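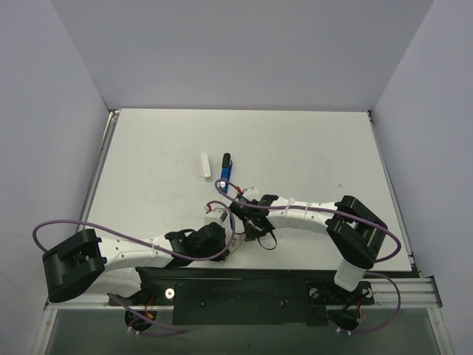 Blue marker and small white block on a matte white work surface. Note the faint grey smudges near the center.

Marking and Cleaning a White Work Surface

Last updated: 11 Oct 2024

A white bench top shows dropped screws and pencil lines well. It also shows every scuff. The notes below apply to matte painted or coated boards used as a work surface. Glossy dry-erase board is easier to clean and is covered separately at the end.

Identify the mark first

Grey marks on a white board have several sources, and they look alike from standing height. Test with a fingertip wrapped in a dry white cloth.

Graphite smears and leaves a silver-grey streak on the cloth. Aluminum rub-off leaves little on a dry cloth and usually has a direction to it, following whatever was dragged. Rubber scuffs sit slightly proud of the surface and can be felt with a fingernail. Old dry-erase residue comes off as a fine colored or grey dust. A mark that does none of these is probably wear in the coating, and no cleaner will move it.

Erasers

Use a white vinyl or plastic eraser on graphite and light rubber scuffs. Pink and colored erasers can leave pigment in a matte finish. Work in one direction with the broad face, then brush the crumbs off. Do not wipe them off with a damp cloth, as wet crumbs roll into the texture and dry there.

An eraser that has picked up graphite will put it back on the board. Clean the working face on scrap paper or fine sandpaper before starting on a new area. Store erasers away from clear plastic boxes and vinyl cable, both of which can stick to them over a few months.

Melamine foam removes more than an eraser does, including some of the finish. On a matte board it leaves a patch with a different sheen. If it must be used, use it damp, with light pressure, and stop as soon as the mark has gone.

Markers

Check the barrel before writing on the board. Dry-erase and permanent markers are often sold in near-identical barrels and sit in the same cup. In the shared shop at Widorbridge we wrap a turn of masking tape around every permanent marker, just below the cap, and the wet wipe cabinet has been opened far less often.

Dry-erase ink is made for a non-porous surface. On matte coating it may wipe off in the first few minutes and stain if left overnight. Test on the underside or a back corner: draw a short line, leave it for 48 hours, and wipe. If a ghost remains, mark on masking tape and leave the board alone.

Store dry-erase markers flat. Stored cap up, the pigment settles away from the tip and the line goes pale. Stored cap down, some types leak into the cap. Replace the cap until it clicks, including for short pauses.

Removing ink

1. Wipe dry with a clean microfiber cloth.
2. Wipe with lukewarm water and one drop of dish soap. Dry immediately.
3. For remaining ink, dampen a folded cloth with isopropyl alcohol. Test a corner first. Blot, refold to a clean face, blot again.
4. Wipe with plain water and dry.

Keep alcohol away from open flame and switch off anything nearby that sparks. Never pour or spray it onto the board. Liquid that reaches the edge can run under metal trim and swell a fiber core. Acetone softens many paints and plastics and should stay in the cabinet.

Writing over a permanent line with a dry-erase marker and wiping both off at once works on gloss. On matte it mostly makes a larger stain.

Edges and trim

Dirt collects where a board meets a metal edge. Run a wooden toothpick along the joint, then vacuum with the brush attachment. Steel tools scratch the coating and leave grey lines of their own.

When to refinish

Light scuffing does not affect use. Refinish when the coating has worn through to the core or when glare from polished patches makes reading a rule difficult. Scuff-sand with 220 grit, remove all dust, and apply two thin coats of matte white with a foam roller. Leave the board out of service until the paint has fully cured, which in December in an unheated shop may be well past the time on the can.

Glossy boards

Steps 1 to 4 apply. Ghosting that survives alcohol usually means the gloss has been scratched. Replace the panel or turn it over if the back is coated.

Correction: an earlier version gave the overnight test as sufficient. Britta Grube pointed out that blue and red inks were clean the next morning and still ghosted on the second day.

Contact: Widorbridge Workshop Notes, Bench 11 | Text by Gerd Eichhorn | © 2024 | Back to top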